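Print this page | E-mail this page

Reading a Bridge: Handout 7
Introduction to the Built Landscape
Instructor: Esperanza Zabala

Read this before the walk to Barkomdale. Last term half the group read it on the bus, and the discussion sounded like it.

Why we spend a week on footbridges

Most books on bridges are books on big bridges. They have cables in them and a chapter on the one that fell down. We are going to look at small ones, the kind that cross a ditch, a creek or a bit of ornamental water that somebody dug so there would be something to cross. They are cheap and there are a great many of them. People who would never dare an opinion on a suspension bridge will tell you at length what is wrong with the one in the park.

A footbridge has to get a person from one side to the other. That part was solved a long time ago with a log. Everything after the log is comfort, caution or showing off, and your job this week is to decide which is which.

Some terms you will need

Span: the distance between supports. If you measure from where the railing starts, you have measured the railing.

Deck: what you walk on. Planks may run across the bridge or along it. Planks across are easier to replace one at a time, and bicycles complain about them. Planks along are smoother and will find the heel of any shoe narrow enough.

Stringer: the long beam under the deck that does the work and gets none of the credit. On a short bridge there are usually two or three. Get down and look. Bring trousers you don't love.

Abutment: where the bridge meets the bank. Most small bridges that fail, fail here, while everybody is busy admiring the handrail.

Camber: a slight upward curve in the deck. A little camber sheds water. A lot of camber is a garden bridge, and you will be expected to stop in the middle and look thoughtful.

Three bridges for comparison

Elholm. A flat deck on two stringers, one handrail, no decoration of any kind. The span is 19 feet. Shakuntala Kashyap, who surveyed it with us in March, called it "a shelf with ambitions." I would argue with the second half of that. It has been crossed by cattle, schoolchildren and a piano, and the only part ever replaced is the handrail, which the cattle leaned on.

Virkby. An arched bridge over a pond you could step across in dry weather. The rise is so steep that the builder nailed battens to the deck for grip, then painted the battens in gloss, which took the grip away again. It appears on the town's postcards. Note the height of the rail at the crown compared with the ends, and ask yourself who it was drawn for.

Shakya Garden. The one everybody likes, me included. It is 44 inches wide, so two people can pass if both of them are polite. The rail is low, the posts are closely spaced, and the path makes a turn just before the deck so that you arrive at it sideways. Walk it twice, once in each direction. The second walk is a different bridge, and I want a paragraph from you on why.

Railings, or who gets to feel safe

A railing has two jobs. It stops you from falling, and it tells you whether falling is likely. These can come apart. A solid waist-high rail over six inches of water announces a danger that isn't there; a rope over a gorge does the opposite and is very popular with visitors.

Pickets are a fence idea that wandered onto bridges. On a fence, the points discourage climbing. On a bridge they discourage leaning, and leaning is most of what people want to do on a footbridge. Yet pickets go on being built, because they say "cottage" from a long way off and cost very little. You will find them on full-sized garden bridges, on model railroads and on table decorations, always with the same points.
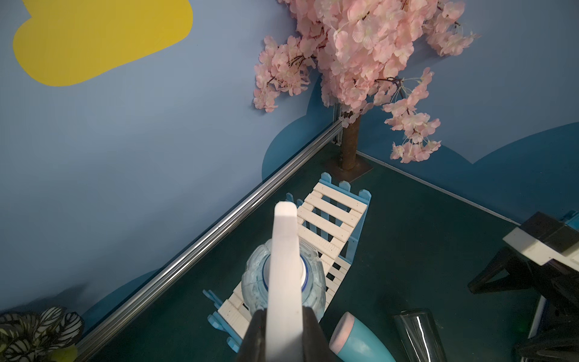
Color, and the problem of white

White paint on a bridge is a maintenance contract you sign with yourself. It shows mud from the first wet shoe onward, and on the shaded side it goes green. It also makes a small bridge look bigger against dark planting, so designers keep specifying it and then move to another town.

Pale colors on the rail with a lighter deck pull the eye along the edges. A dark rail tends to vanish, and the deck seems to float. Neither is wrong. What I won't accept in your notes is "the color is nice." Say what it does.

What to bring back from the walk

1. One sketch of the bridge from the side, with the stringers shown. If you can't see them, say so and leave them out. Guessed stringers lose marks.

2. One sketch of a single joint, any joint, drawn large.

3. A note on where people stop. Sit for a while and watch. They rarely stop in the middle, whatever the bench would like.

4. A page on what you would take away from the bridge. Everyone wants to add lanterns. Please don't add lanterns.

Written work goes in the tray outside room 56, stapled. Paper clips migrate, and I have twice returned one student's abutments to another.

Reading for next time: the chapter on stiles and gates, skipping the poem.

Contact the course office | Copyright Esperanza Zabala, 6 Jun 2020 | Back to top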